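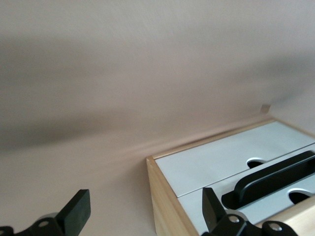

**Ticket 874** · cajonera de madera clara, dos cajones blancos
Estado: abierto otra vez
Cola: Mobiliario / Suveck, planta 4
Prioridad: baja (subida a media en abril)

## Lo que dice el aviso

Cajón de arriba roza al cerrar. El de abajo se abre bien la mitad del recorrido y luego se traba. Al empujar el de abajo a veces se mueve el de arriba, como si fuesen pegados. Sin golpes conocidos. La cajonera vino de Trinent montada de fábrica, solo hubo que poner las guías, que son de Dinsa.

Piden arreglo o cambio. Cambio no hay, el modelo está sin stock hasta no se sabe cuándo. Toca arreglo.

## Registro

**9:10** Primera revisión. Los dos cajones vacíos, contenido a una caja. Arriba había grapas, fundas, cables. Abajo papel, demasiado papel. Un paquete entero metido de canto, tocando con el fondo del frontal de arriba. Puede ser eso lo de que vayan pegados.

**9:25** Vacíos: el de abajo sigue trabándose a media carrera. El de arriba sigue rozando, menos. Descartado que sea solo peso.

**9:40** Fuera el cajón de abajo. Hay que levantar un poco el frontal y tirar, si no el tope no suelta. Ojo con meter los dedos por el hueco semicircular del frontal y hacer palanca, el canto marca y el panel es fino. Tirar recto, con las dos manos por los lados en cuanto asome.

**9:50** Guía izquierda de abajo: tornillo trasero a medio meter, la cabeza sobresale. Ahí se engancha. Apretado a mano, sin atornillador eléctrico. El pino es blando y pasa de rosca en nada.

**10:05** Cajón dentro. Recorrido completo bien. Abierto y cerrado 8 veces, no traba.

**10:10** El de arriba. Roza por el lado izquierdo contra el costado del mueble. Se ve una raya clara en el canto del frontal, por dentro. Guías bien apretadas las dos. Mido diagonales del hueco: 4 mm de diferencia. El mueble está fuera de escuadra.

**10:20** Nivel encima: cae hacia la pared. Rodapié por detras, la pata trasera apoya en la junta del suelo. Separo el mueble de la pared lo justo y vuelvo a poner nivel. Mejora. No llega.

**10:35** Calzo fino bajo la pata trasera izquierda (cartón prensado, provisional). Nivel bien. Cajón de arriba entra sin rozar. La ranura entre los dos frontales queda pareja de lado a lado, antes se cerraba por un extremo.

**10:40** Vuelvo a meter contenido, menos el paquete de papel, que se va al armario. Cerrado ticket.

---

**Reabierto.** Nota del usuario: "vuelve a rozar el de arriba, el de abajo perfecto".

**16:05** El calzo de cartón se ha aplastado. Lógico. Han vuelto a arrimar el mueble a la pared, además. Pido calzos de plástico a Clidix, vienen en bolsa de 4, ref. apuntada en el parte del almacén.

**16:15** Mientras tanto: cera en el canto izquierdo del frontal de arriba y por la cara interior del costado. Vela blanca, lo que había. Desliza mejor, el roce sigue pero ya no frena.

**16:20** Compruebo que el frontal no esté torcido. Aflojo los dos tornillos de dentro, centro, aprieto. Tenía juego. Gana algo a la izquierda y no toca a la derecha. No tocar más esto, los agujeros van justos.

**Pendiente calzos.** Estado: en espera de material.

## Para quien lo coja despues

- Orden: primero vaciar, luego nivel, luego guías. Yo empecé por las guías y perdí un rato.
- No lijar el frontal. Va pintado y se nota enseguida, y si el problema es la escuadra mañana roza en otro sitio.
- No lijar tampoco el costado, por lo mismo. Es madera sin acabado y se queda la mancha de la mano.
- Al sacar los dos cajones, marcar cuál es cuál por detrás con lápiz. Parecen iguales. No lo son, el de arriba tiene el fondo un pelo más alto.
- Los cajones se cierran empujando por el centro. Si se empuja de una esquina entran cruzados y vuelta a empezar. Avisado al usuario.
- Encima del mueble, poco peso hasta que estén los calzos buenos.
- Si hay que desmontar una guía entera: palillo con cola blanca en el agujero, dejar secar, cortar a ras y atornillar de nuevo. Con tornillo más gordo se raja el costado.

## Preguntas sin contestar

¿Se puede anclar a la pared? Preguntado por el usuario. En principio sí, pero el rodapié deja el mueble separado y habría que poner taco de madera entre medias. Y si el calzo cede con el mueble anclado, la escuadra se va peor que ahora. Mejor no hasta que esté nivelado en firme.

¿Entra en garantía? Trinent dice que montaje de guías no es cosa suya, Dinsa pide foto del tornillo trasero. El tornillo ya está apretado, no hay foto del antes. Lo dejo dicho por si sale otro igual: foto primero, apretar despues.

¿Hay más cajoneras de este lote en la planta? Sin revisar. Si alguien pasa por ahí que abra el cajón de abajo hasta el tope y mire si engancha a medio camino, es un minuto.

## Próximo paso

Llegan calzos → levantar por el lado izquierdo con los cajones fuera, quitar el cartón aplastado, poner plástico, nivel en los dos sentidos, cajones dentro, probar con contenido. Si a los pocos días no roza, cerrar. Si roza, desmontar el costado izquierdo y reencolar la esquina trasera, que algo de holgura tiene.

Calzos pedidos, sin fecha de entrega.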